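Storage rack with curved ribs for a shared workroom - fixed shelves or loose?

Posted 2026-07-31 in Furniture and Fittings

We have a ground floor room at Stovthorpe that gets used by whoever has it booked. White walls, stairs going up one side, a few tables. People come in with backpacks and jackets and put them on the tables or on the floor by the stairs, and then there is no room to work and somebody trips.

I am looking at a tall white rack, the kind with arched ribs that have rows of small holes in them and diagonal struts between. It goes nearly to the ceiling. The shelves can be bolted through the holes or just laid on brackets. The room is used by 17 people over a normal week, never all at once. Most of what would go on it is bags, plus small things that people take out of their pockets.

Do I bolt the shelves or leave them loose so they can be moved? And how high should the main one be? The wall behind is plaster and I would like to avoid drilling it if I can.

gondine_k

Bolt them. We had loose ones in the October before last and every time somebody pulled a bag off by the strap the shelf came forward with it. Two bolts at each end is enough for bags. If you want to move a shelf later it takes ten minutes with a wrench.

Height - put the main shelf a bit above table height. People will not lift a full backpack over their shoulder, they will go back to using the floor. Anything higher than that ends up holding stuff that never gets collected.

You do have to fix the rack to something. A tall curved frame has its weight out in front of where you think it is. If the plaster is over studs, one fixing near the top into a stud is fine and it is easy to fill later. If it can't go in the wall, ask the maker for the floor plates. Calvo used to sell them separately, I don't know if they still do.

uson40

just get hooks

marl_2000

Hooks are OK for jackets but a bag with a laptop in it swings and bangs the wall, and on plaster you will see it within a month. I would go with the rack.

One thing to add to what uson40 said. Keep it away from the bottom of the stairs. You want people to be able to come down and walk straight past, and a bag hanging over the edge of a shelf takes up more of the walkway than the rack does. Ours is on the open side of the room with the tables beyond it, and you can drop a bag and go straight to a chair. Small things do slide off a flat shelf, so get one with a lip or put a shallow tray on it. We have 4 trays and they get used every day.

pell_at_the_bench

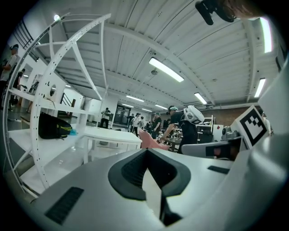
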